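The Small Kitchen, Unpacked
Play food and pretend pots take up more room than parents plan for. A few households explain what they keep.

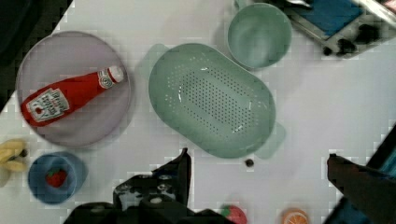
Most play kitchens start with one set and then grow. A grandparent adds fruit. A neighbor passes along a bag of plates. By the time a child is four, the original pieces are mixed in with everything else, and the question of what to keep comes up, usually while an adult is on the floor looking for a lid.

Leena Hakala ran a toy lending library called Skulo out of two rooms above a bakery until she retired in September. At the last inventory it had 3,877 separate pieces, and play food made up the largest share. She has firm opinions about which pieces get used.

"Bottles," she said. "Ketchup, milk, anything you can tip over a plate. A child who is bored with everything else will still pour ketchup."

The red ketchup bottle is a fixture of these sets for good reason. It has one job and a small child knows what it is. A bottle with a paper label will look worn before the rest of the set does. Hakala stopped replacing labels years ago and found that borrowers didn't mind.

Fruit comes next. Strawberries and bananas were out on loan more than any vegetable at Skulo, and orange slices did well because they fit in a cup and could be served as a drink. Her advice is to own several of one fruit instead of one of each. Two children will fight over a single strawberry.

The surprise on her list is the colander. Adults tend to see it as filler. Children use it as a sink, a serving dish, a hat and a bed for a doll. Because it has holes, it also goes into the bathtub and drains by itself when it comes out. An oval one with a handle at each end is easy for a child to carry with both hands, and it holds enough food to set a table in one trip.

Ayten Ertürk has three children and a narrow apartment, and she went through the family's play kitchen last winter with a cardboard box next to her. She kept a stove, some dishes and the fruit. The wooden pizza went, along with the cash register and a tea set that had lost its pot.

"I left the box in the closet for 21 days," she said. "They asked for the pizza once. So the pizza came back and the rest went to my cousin."

Her stove is the tabletop kind, a flat unit with knobs on the front. She prefers it to the standing kitchens, which are large and awkward to clean behind. A tabletop stove can go on a low table for the morning and on a shelf by dinner. She bought hers used, from a seller in Pernberg, and one of the knobs was stiff. A drop of cooking oil didn't help. Taking it off and cleaning out the crumbs did.

Color matters less than people think when buying, and more when putting things away. Ertürk's dishes come from different sets, and her middle child sorts them by color without being told. The green ones go in one bin. Everything else goes in the other.

Storage is where most families get stuck. Deep toy chests are the worst choice for play food, as the small pieces sink to the bottom and the child empties the whole chest to reach them. Apolline Lefèvre, a preschool teacher in Brirnlow, uses shallow trays, one for dishes and one for food. Anything small enough to roll goes in a bag with a zipper, and she brings it out only when the older group is playing. Very small pieces need that kind of rule in any home with a child under three, and a loose one should be picked up before play starts.

Her class plays at a plain white table. She tried a patterned cloth for one term and took it off again. On the bare surface the children could find what they wanted, and so could she at cleanup.

Washing is simple for plastic. Lefèvre fills a basin with warm water and dish soap, lets the pieces sit for a few minutes, wipes them and spreads them on a towel overnight. Hollow pieces should be squeezed out and left with any opening facing down. Felt and wood need a damp cloth and nothing more. She washes the class set every two weeks, and more often when colds are going around.

As for how much to own, Hakala thinks 90 pieces is too many for one family, though she has seen it. Her standard loan bag held a plate, a bowl, a cup, the colander, a bottle and a handful of fruit. Families could keep it for a month, and a good number of them asked to renew.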